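Evening, a little after nine, tea going cold beside me

I meant to write last night and fell asleep with the lamp on, so this is two days in one, and I apologize to whoever I am when I read it back. March always does this to me. The light changes and I start wanting to move furniture.

We have been at the new studio for 7 weeks now and I think I have finally stopped calling it the new studio in my head. Rathore is what it says on the lease, after the building, and Rathore is what everybody says when they mean "I'm going in." I like having a word for it. At the old place we only ever said "work," and it sounded like a sigh.

Mostly I want to get down what I did about the window corner, because I was so pleased with myself on the walk home that I missed my turn at the bakery and had to double back (and then of course I bought a roll, so it wasn't a total loss). I have been grumbling about that corner since we moved in. It has the best window in the building, even if all it gives you is a brick wall, and yet we treat it like the top of somebody's refrigerator. Whatever you have in your hand when you come through the door goes down on the counter, and there it stays until it grows roots. Bottles, mostly. I don't know how so few people can own so many bottles!

The Sulik order came too, the shelf brackets and the two boxes of hooks, and the bill was 3,423 before the discount, and I had to read it twice standing up and then once more sitting down. The discount took off 40, bless them. Still, the lockers were worth every penny of what we paid in January. I hang on to my little key like it opens a bank. My spare shoes are in there, and my good scissors, and a bag of almonds I am not sharing.

I also spent far too long today thinking about the orange coat rack. I love it — I will say so here where it can't embarrass me. It has those funny splayed legs, like a foal standing up, and on a gray afternoon it is the one thing on our side of the steps that looks glad to see you.
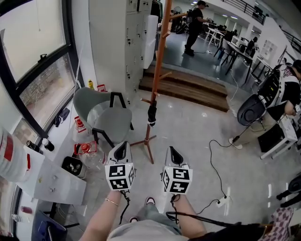

My plan, such as it is, goes like this. Everything comes off the counter, all of it, even the things that seem to have a right to be there. Bottles that are empty go, bottles that aren't go home with their people, and nothing lives on the floor except the bins. Then the drawers underneath, the ones with the round knobs, get a proper turning out, one drawer for tape and string and one for the Iline samples that keep wandering. The gray-green chair I would turn to face the window. I know it's only bricks out there, but I like bricks. My grandmother's kitchen looked out on bricks and she grew the best geraniums on the street.

I may ask for a plant, too. Something that forgives people.

Must call Fuveo in the morning about the blinds, and take the almonds out before they go stale. My feet hurt and it's raining again. Bed.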